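Zedside to Merge Purkeo and Pelupessy Branches Into New Downtown Credit Union Office

ZEDSIDE, Aug 12, 2019 – Ristance Community Credit Union announced today that it will combine its Purkeo and Pelupessy branches in a single, larger office in downtown Zedside. The new office will serve members of both branches and will offer longer hours, a drive-up lane and private rooms for loan appointments.

The decision follows a review of branch use completed in July. The review found that most members of the two branches already travel to Zedside for work or shopping, and that neither building could be enlarged to meet current accessibility standards.

All 118 employees of the credit union will keep their positions. Staff from the two branches will move to the new office or, where they prefer, to another location within the network. Individual meetings with affected employees have already been held.

What Members Need to Know

Account numbers, debit cards, checks and online banking access will remain the same. Direct deposits and automatic payments will continue without any action by the member. Loan terms are not affected by the move.

Members who rent one of the 800 safe deposit boxes at Purkeo and Pelupessy will receive a letter explaining how to transfer or close their box. Box contents will be moved only in the presence of the renter or a person the renter has named in writing. Transfer appointments will be available on Saturdays as well as during the week.

The cash machines at both current branches will stay in service for six months after the new office opens. Members may use them for withdrawals and balance inquiries free of charge. Deposits will be accepted at the downtown office and by mail.

Community Room

The new office will include a ground-floor community room, open to nonprofit groups in the three service areas at no cost. Requests may be submitted in person at any branch. Groups that now meet in the Pelupessy lobby will have first choice of dates during the opening season.

The room will have a separate entrance so that evening meetings can take place after the teller line closes. Furniture, a projector and a small kitchen will be provided. Use of the room for sales events or political campaigns will not be permitted. 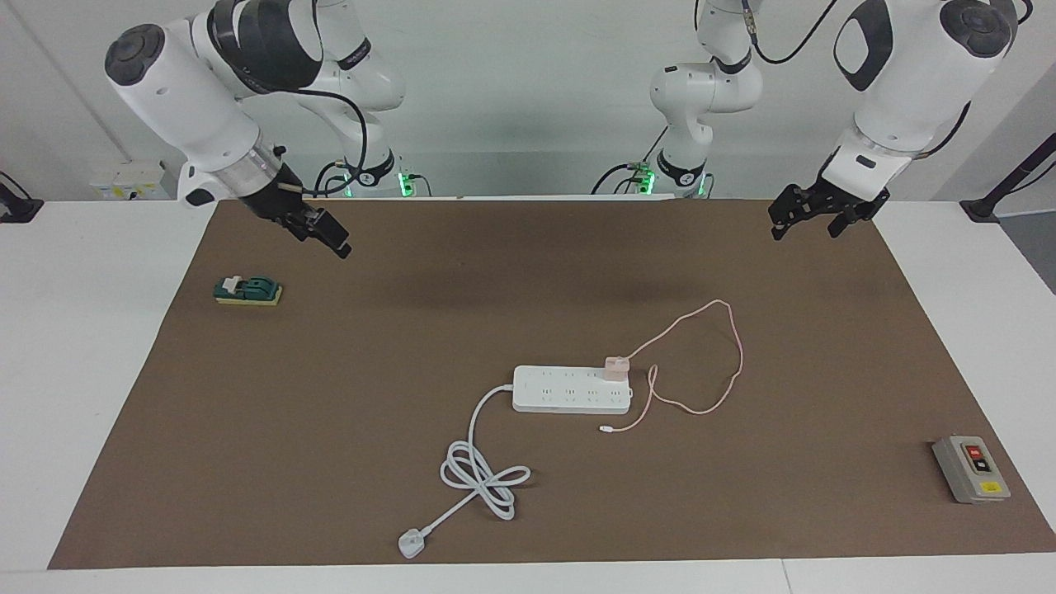 Member Information Sessions

Two information sessions will be held before the move, one at each current branch. Times will be posted at the teller windows and printed on the next account statement. Registration is not required.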